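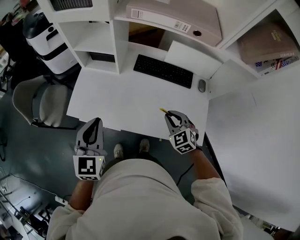
Can a robot tidy my desk yet?

April 17, 2026

My desk has a tide line. Everything behind the keyboard is furniture now, including a binder I have not opened since I moved in. Everything in front of it is crumbs, bits and small sticks of things that used to be attached to other things. I have been waiting for a machine to deal with this since I was nine, and every few months I check on how the machines are coming along.

The short report: they're coming along. They can fold a towel if you aren't in a hurry. They can load a dishwasher in a kitchen they've seen before, and they will hand you a can of soda with the solemnity of a state funeral. What I want is somebody to pick the little yellow stick up off the desk and then go back for the crumb that goes with it.

I tried that job with a gripper in each hand. I recommend it to anyone who thinks the robots are being slow on purpose. You have two jaws per hand and no fingertips. You learn how much of your day is done by the side of your thumb. A thin thing lying flat on a smooth white surface is a mean little problem, and the jaws have to come in low and angled, and then you have to believe you've got it, which is a matter of faith when you can't feel anything.

My friend Lenuța Bratu runs the packing floor at Munteanu, where they box up drawer handles. Back in February they had a demo from an outfit called Firnstead, with an arm that was supposed to drop the little bag of screws in each box. It got through 69 boxes and then met a bag that had been folded over. "It stood there like my uncle at a buffet," she told me. They timed the recovery at 40 seconds, with two people helping. The arm went home and the bags are still going in by hand, mostly hers.

She isn't against it, by the way. She'd give it the lifting tomorrow. Pallets are big and square and they stay put, and her back is 5 years ahead of the rest of her. But the fiddly stuff, the bags and twist ties and whatever has rolled under the scale, she figures is safe until she retires.

I think she's right about the bags and I'd like her to be wrong about my desk. A person clears it in one swipe, into a cupped hand, while thinking about lunch. I can't do that with grippers. With grippers it's one crumb at a time, and I stop thinking about lunch entirely.

So for now the answer is no, and the binder stays where it is. I'll check again when the next batch of towel videos comes out.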